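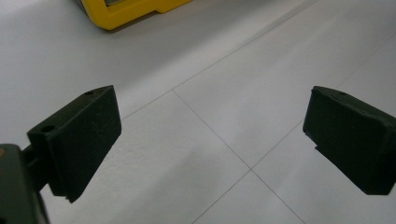

White floor tile.

Cleaning a white tile floor without losing a Saturday

02/09/2022

We have 29 square yards of white tile, chosen by the previous owners, who I assume never ate toast. After six years with it I have opinions.

Sweep first. Then sweep again from the other direction, since the first pass mostly relocates the hair. A vacuum with the brush roll switched off is better still. With the roll on, it fires grit at your ankles.

Use less cleaner. I used to pour it in by the glug and wondered why the floor felt like flypaper. A teaspoon of dish soap in a gallon of warm water does the job, and if the tile dries streaky, go over it once with plain water. Change the bucket when you can no longer see the bottom. In our kitchen that comes sooner than I'd like.

Skip vinegar if there's any chance your tile is natural stone. It etches marble and limestone, and it isn't much of a friend to unsealed grout either. Glazed ceramic will put up with most things, including me.

For grout, mix baking soda and water to a paste, spread it along the lines, leave it ten minutes and scrub with a stiff nylon brush. Not wire. Loretta Mercado, two doors down, went at her hallway with a wire brush and now has a gray scribble from the front door to the bathroom. Do a patch 35 inches square and then stop for coffee. Your knees will want to know what you're doing about the rest of the room, and the answer is next week. 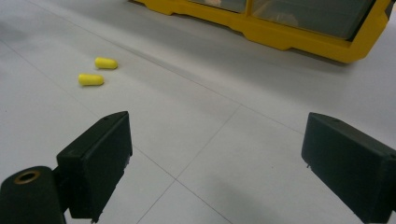
Earplugs and a yellow case, down on the tile.

Scuffs from shoes come off with a pencil eraser or a dry tennis ball. Melamine sponges work too, but go gently on anything glossy – they're a very fine sandpaper and they will dull the shine if you lean on them.

Candle wax: ice cube in a sandwich bag, wait, then lift it with an old plastic card. Nail polish: a dab of remover on a cotton swab, kept off the grout. Rust rings from the bottom of a shaving cream can: lemon juice and salt, glazed tile only, rinse well.

Seal the grout once it's clean and bone dry, which in February means giving it a full two days. The test is a few drops of water. If they bead, go do something else with your afternoon. If they sink in, it's time for another coat.

Hazel Ostrowski wrote in to ask whether a steam mop is worth the money. On sound glazed tile, sure, it's quick and oddly satisfying. On cracked grout it pushes water exactly where you don't want it, so fix the cracks first.

Next time: the shower door, and what I have tried on it so far.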